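정리 담당자 구함 (남의 물건에 감정이입하지 않는 분 우대)

질로르네스(Jillorness)는 남의 짐을 대신 정리해 드리는 작은 회사입니다. 이사 직후의 방, 장기 출장에서 돌아온 분의 여행 가방, 열어 보기 무서운 서랍이 주된 일감입니다. 거창하게 공간 컨설팅이라고 부르던 시기도 있었으나 상담 전화마다 인테리어 견적을 물어보셔서 그만두었습니다. 그냥 정리입니다.

이번에 현장 정리 담당자를 5명 모집합니다. 근무 시작은 2월입니다. 2월이면 새해 결심으로 정리를 시작했다가 중간에 손을 놓은 집들이 연락을 주시는 때라, 저희에게는 성수기입니다.

하시게 될 일

의뢰인의 책상, 탁자, 옷장 위에 쌓인 것을 종류별로 나누고 상자에 담고 이름표를 붙입니다. 버릴지 말지는 의뢰인이 정합니다. 담당자는 물어볼 뿐이고, 물어볼 때 한숨을 쉬지 않습니다. 한숨은 퇴근길에 쉬시면 됩니다.

상자에 담은 물건은 목록으로 남깁니다. 목록은 자체 양식인 '루스테로'에 적는데, 칸이 많아 보여도 필수 항목은 일곱 개입니다. 나머지 칸은 전임자가 의욕이 넘치던 시절에 만든 것으로, 비워 두셔도 됩니다. '기타'라는 항목은 없습니다. 예전에 있었는데 모든 물건이 기타가 되었습니다.

옷은 개어서 따로 둡니다. 의자나 탁자에 펼쳐진 옷을 보고 "이건 입는 옷인가요, 덮는 천인가요"라고 물으실 일이 생각보다 자주 있습니다. 대답이 늦게 돌아오더라도 기다려 주세요.

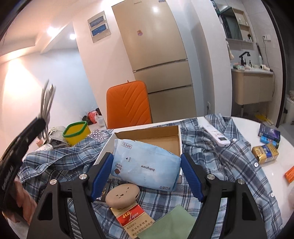
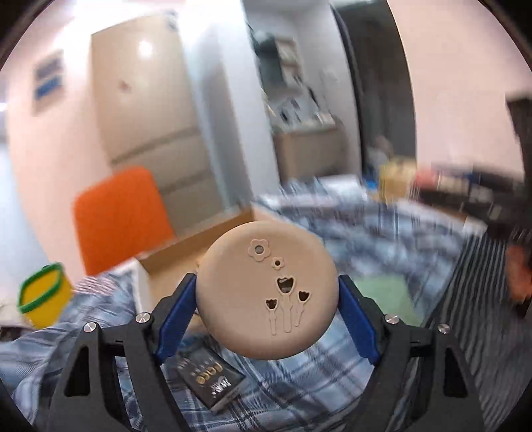 저희 일의 대부분은 서랍에 주소가 없는 작은 물건들을 다루는 것입니다. 큰 가구는 의뢰인이 알아서 자리를 잡아 두시고, 저희가 도착하면 남은 것은 늘 자잘한 것들입니다. 물티슈와 담배와 리모컨이 체크무늬 셔츠 위에서 동거하는 탁자를 보고 어디서부터 손을 댈지 바로 떠오르신다면 지원을 권합니다. 참고로 정답은 셔츠가 아닙니다. 셔츠를 먼저 당기면 위에 있던 것이 전부 바닥으로 갑니다. 입사 첫 주에 다들 한 번씩 당겨 보시기는 합니다. 꽃무늬가 도드라진 둥근 베이지색 물건처럼 이름부터 막히는 것도 나오는데, 그럴 때는 아는 척하지 말고 의뢰인에게 여쭤보세요. 목록에 '예쁜 것'이라고 적은 담당자가 있었고, 그 상자를 다시 찾는 데 오후가 다 갔습니다.

이런 분을 찾습니다

- 같은 종류끼리 모아 두어야 마음이 편한 분. 다만 동료의 책상까지 모아 주시면 곤란합니다.
- 남의 영수증을 읽지 않고 접을 수 있는 분
- 빈 상자를 보면 채우기 전에 바닥부터 테이프로 막는 분
- 상자에 유성펜으로 쓴 글씨를 다음 날 본인이 읽을 수 있는 분
- 한국어로 의뢰인과 통화가 가능한 분. 말수는 적어도 괜찮습니다.

경력은 보지 않습니다. 정리 관련 자격증도 보지 않습니다. 본인 방 사진도 받지 않습니다. 그걸 받기 시작하면 저희 방 사진도 보여 드려야 할 것 같아서입니다.

이런 분께는 권하지 않습니다

"설레지 않으면 버리세요"라는 말을 의뢰인에게 직접 하고 싶은 분. 전선을 설레면서 보관하는 사람은 드물지만 전선은 필요합니다. 물건 하나하나에 얽힌 사연을 끝까지 들어야 다음으로 넘어갈 수 있는 분도 힘드실 겁니다. 사연은 대체로 깁니다.

근무 조건

하루 5시간, 오전 9시 시작입니다. 현장은 두 사람이 한 조로 갑니다. 혼자 보내지 않는 것은 회사의 오래된 원칙이고, 무거운 상자를 드는 문제와도 관련이 있습니다. 급여는 면접 때 문서로 보여 드리며, 점심값은 별도입니다. 장갑과 테이프, 유성펜은 회사에서 드립니다. 유성펜은 늘 사라지므로 개인 소유를 주장하지 않으시는 편이 정신 건강에 좋습니다.

첫 2주는 교육 기간이고 급여는 똑같이 나갑니다. 교육은 스베냐 카멘친트 팀장이 맡습니다. 현재 창고에는 연습용 잡동사니가 거의 900점 있습니다. 대부분 직원들이 집에서 가져온 것인데, 도로 가져가겠다는 분이 아직 없습니다. 교육생은 이 중 46점을 받아 목록을 작성하고 상자에 담은 뒤, 다른 조가 그 목록만 보고 물건을 찾아보게 합니다. 못 찾으면 같이 찾습니다.

지원 방법

이력서 한 장과 짧은 글 하나를 보내 주세요. 글의 주제는 '내가 끝내 정리하지 못한 것'입니다. 첫사랑 이야기는 충분히 받았으니 되도록 물건으로 부탁드립니다. 분량은 반 장이면 됩니다.

서류는 질로르네스 홈페이지의 지원 창구에서 받고, 담당은 아폴리나르 이바라입니다. 파일 이름에 '최종', '진짜최종'이 들어가도 감점은 없습니다. 연락은 합격 여부와 상관없이 모두 드립니다. 면접은 창고 옆 사무실에서 진행하며, 오시는 길에 쌓여 있는 상자는 저희가 곧 치울 예정입니다. 작년 공고에도 같은 문장이 있었습니다.

문의 전화는 오후 2시 이후에 받습니다. 오전에는 다들 현장에 나가 있습니다.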